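Aug 29, 2026

Up before the alarm again, so I made the coffee and sat on the back step until it was light enough to write. I slept better than I have all week, even with the Londoño kids down the hall whispering until midnight. They are in the old sewing room now, all three of them on the two mattresses we dragged over from the church, and their mother is on the fold-out. I keep telling her to take my bed and she keeps telling me no, very politely, and we will probably go on like that until one of us gives in (I suspect it will be me).

Plarutville has taken in 70 people since March, counting the family that came on Thursday's bus. For a town with one stoplight I think we are doing all right, though I did have words with a man at the hardware store who feels otherwise. I won't write down what he said. I bought my hinges and went home and was cross until supper.

Tiva turned 12 yesterday! She is the oldest, and she has picked up so much English that she corrects mine. I made the lemon cake from Mother's card and it sank in the middle, so we filled the hole with berries and everybody had seconds. She asked if her grandfather could have a piece saved for him. He is still on the other side, waiting on a stamp for a paper that somebody already stamped once, and it has been 17 weeks. I wrapped a slice in foil and put it at the back of the freezer with his name on it.

Sølve Nygård drove over from the county office in the afternoon with the new school forms and stayed for cake, bless him. He went through every page with their mother at the kitchen table, and he never once looked at his watch. He thinks the grandfather's case could move in September. He has thought so before, about other months, but he is a hopeful man and I would rather have him than the other kind.

The call came through after eight. The line was poor and they all talked at once, and then the little one sang him the whole birthday song over again, and I went out and watered the beans so they could have the room to themselves. 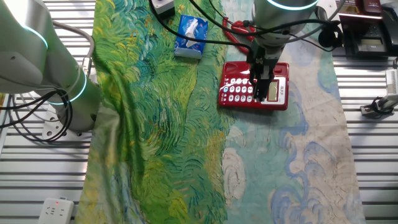 Red telephone on the painted cloth.

Esus, the cat, has moved in with the children for good and only visits me for breakfast. I don't mind it as much as I make out. Today I need to get to the shoe store before noon, find the blue thermos, and write back to my sister, who has been waiting on a letter since the Fourth of July.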